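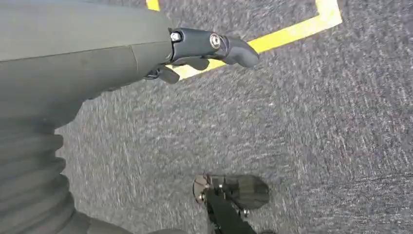

*카펫과 노란 테이프 한 줄. 7월.*

아침에 커피를 너무 진하게 내려서 반은 버리고 나왔다. 더위 때문인지 요즘은 잠을 자도 잔 것 같지 않은데, 그래도 더브리지 건물 안은 늘 서늘해서 문을 열고 들어서면 기분이 조금 나아진다. 가방을 내려놓고 한참 동안 바닥만 들여다보았다. 여기 카펫은 밝은 회색 실과 짙은 회색 실, 하얀 실이 마구 섞여 있어서 멀리서 보면 그냥 회색인데, 쪼그리고 앉아서 보면 꼭 깨소금을 뿌려 놓은 것 같다. 어릴 때 외할머니가 마루에 앉아 깨를 볶아 빻으시던 생각이 나서 혼자 웃었다. 카펫을 보고 외할머니 생각을 하다니, 나도 참 나이를 먹나 보다.

테이프는 역시 노란색으로 하기를 잘했다. 처음에는 흰색으로 하자는 말도 있었고 나도 그게 깔끔하겠다 싶어 고개를 끄덕였는데, 이 얼룩덜룩한 바닥에 흰 테이프를 붙였더라면 며칠 못 가서 어디가 선이고 어디가 카펫인지 모르게 되었을 것이다. 노란 선은 방에 들어서자마자 눈에 들어온다. 줄자를 대고 먼 쪽 네모는 한 변을 70센티미터로, 가까운 쪽은 90센티미터로 잡았다. 카펫 위에서는 테이프가 생각처럼 곧게 나가지 않는다. 털이 밀리는 방향으로 슬금슬금 휘는데, 손바닥으로 꾹꾹 누르면서 가다 보면 어느새 무릎이 얼얼하다. 모서리를 맞추느라 두 번이나 떼었다 붙였다. 떼어 낸 테이프에 보풀이 잔뜩 붙어 나와서 카펫한테 조금 미안했다.

점심 전에 노에미 하이두가 들러서 네모를 보더니 사방치기 하는 줄 알았다고 했다. 헝가리에서도 그런 놀이를 하느냐고 물었더니 어디나 다 하지 않느냐며, 자기는 늘 돌을 너무 세게 던져서 졌다고 했다. 나는 한 발로 서는 게 서툴러서 졌다고 했다. 그러고는 둘이서 한참 동네 골목 이야기를 했다. 일하러 온 사람들이 맞나 싶었지만 이런 이야기가 있어야 오후가 덜 길다. 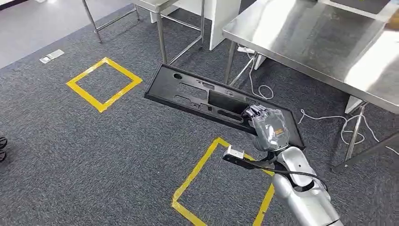
*검은 판과 바닥의 네모 두 개.*

검은 플라스틱 판은 볼 때마다 무엇을 닮았는지 궁금해진다. 길쭉하고 납작한데 가장자리가 도톰하게 올라와 있고, 한쪽 끝에는 작고 동그란 구멍이, 가운데쯤에는 커다란 네모 구멍이 뚫려 있다. 네모 구멍으로는 아래 카펫이 내다보인다. 노에미는 집 평면도 같다고 했다. 듣고 보니 정말 그렇다. 큰 구멍은 거실, 좁다란 홈들은 복도, 동그란 구멍은 현관에 달린 작은 창. 아래쪽의 길고 둥근 홈은 욕조로 정했다. 욕조치고는 너무 길지만 우리가 정하는 집이니까 그 정도 사치는 괜찮다!

이런 판은 보관하기가 은근히 까다롭다. 포개 두면 살끼리 걸려서 뺄 때마다 달그락거리고, 세워 두면 긴 쪽이 슬그머니 미끄러진다. 노에미는 칸막이를 만들어 한 장씩 끼우자는 쪽이고, 나는 눕히되 사이사이에 얇은 천을 깔자는 쪽이다. 집에 있는 헌 이불보를 잘라 와도 되느냐고 물었더니 꽃무늬만 아니면 된다고 한다. 하필 꽃무늬다. 아주 자잘한 꽃이니 뒤집어 깔면 모를 것 같은데, 내일 슬쩍 가져와 볼까 한다.

카펫이 끝나고 밝은 회색 바닥으로 넘어가는 자리 가까이에는 네모난 금속 콘센트 덮개가 있다. 나는 아직도 그 근처만 가면 발끝을 들고 걷는다. 처음 온 날 밑창이 걸려 서류를 몽땅 쏟은 뒤로 몸이 저절로 그런다. 스테인리스 쪽은 얼룩이 잘 타는 물건이라 마른 천을 하나 따로 두었으면 좋겠다고 수첩에 적어 두었다. 집 싱크대에서 배운 지혜다.

오후에는 수첩 19쪽에 방 배치를 다시 그려 보았다. 그림 솜씨가 없어서 네모는 찌그러지고 판은 꼭 웨하스처럼 되었지만, 나만 알아보면 되는 것이니 그대로 두기로 했다. 검은 가로대는 자를 대고 그었고, 파란 기둥들은 마침 필통에 파란 색연필이 있어서 칠까지 했다. 색을 하나 넣고 나니 그림이 제법 그럴듯해 보여서, 네모에도 노란색을 칠하고 싶어졌다. 그런데 노란 색연필은 심이 부러져 있었고 연필깎이는 집에 있다. 결국 형광펜으로 칠했는데 뒷장까지 다 배어 버렸다. 뒷장에 적어 둔 장 볼 거리는 이제 두부만 겨우 읽힌다.
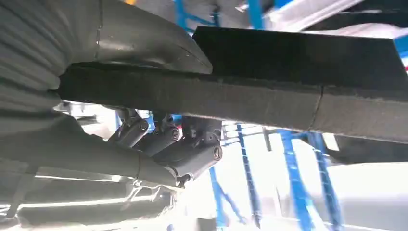
## 저녁, 집에서

두부만 샀다. 분명 다른 것도 있었는데 가게 안을 두 바퀴나 돌아도 생각이 나지 않았고, 집에 와서 냄비를 올리고서야 대파였다는 것이 떠올랐다. 대파 없는 된장찌개도 먹을 만은 했다. 양파를 조금 넉넉히 넣었더니 국물이 달큰해서 밥을 한 그릇 더 먹었다.

설거지를 하고 장롱에서 그 꽃무늬 이불보를 꺼내 보았다. 생각했던 것보다 꽃이 크다. 기억 속에서는 분명 좁쌀만 한 꽃이었는데 펼쳐 보니 모란이다. 이걸 자르자니 또 아까운 마음이 들어서 한참을 무릎에 올려놓고 있었다. 이사할 때마다 유리그릇을 싸느라 쓰던 것이라 한쪽이 많이 해졌다. 해진 쪽부터 잘라서 3장만 만들어 보고, 나머지는 도로 넣어 두기로 했다.

노에미에게는 아직 말하지 않았다. 가위는 가방 앞주머니에 넣어 두었고, 연필깎이도 같이 챙겼다. 내일은 커피콩을 한 숟갈 덜 넣을 것.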